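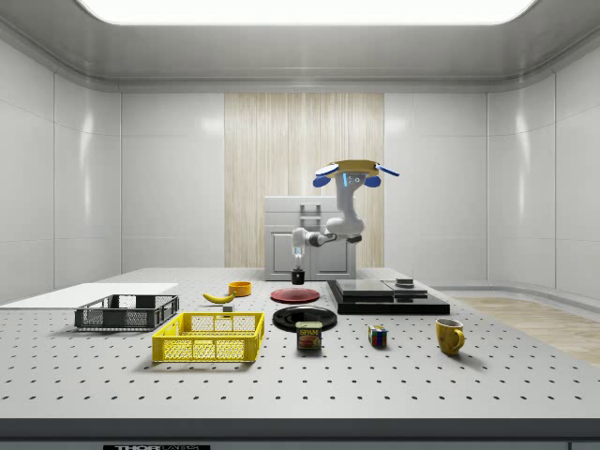
September, equipment planning, second pass

Covska's revised quote for the arm came in this morning and the total has not moved. All they did was shift the gripper from "options" to "included" and raise the price of the mount. I am still not convinced we need an overhead mount. The sim layout has the arm hanging over the breadboard with the black cup in its fingers, and yes, that leaves the tabletop clear for the baskets, the plates and the scale. It also skips the question of what we would hang it from. Our ceiling is drop tile. Any frame strong enough is a separate purchase, and it is missing from the quote.

Breadboard: the sim has a Thorlabs one. Pretty, but we are picking up mugs and a banana, so who needs a grid of tapped holes? I'd take a plain steel top and drill it where we want it. Govindasamy (the shop, bay 2) will cut one for 600 if we supply the drawing. Drawing not started.

Props are cheap and I don't care who buys them. Two baskets, one mug, one Rubik's cube, the can of Spam. Do not let this become a line item with a part number.

Kitchen scale: keep it. It is the only thing on the list that would give us a number we didn't get from the robot's own software.

Sastach wants a yearly license for the simulator on top of the arm. Their sales sheet says a layout tested in sim "transfers directly." Asked them for one log from a real table. They sent a brochure. Asked again.

Lead time on the arm is 52 working days from deposit, longer if we change the mount, so the mount has to be settled before anyone signs.

To do:
- get the frame priced, floor-standing and wall
- ask Covska for the same quote with a bench mount
- check whether the Tetstead room has a spare circuit on the window side
- find out what the service contract covers in year 2, the PDF stops at year one

Not signing anything this month.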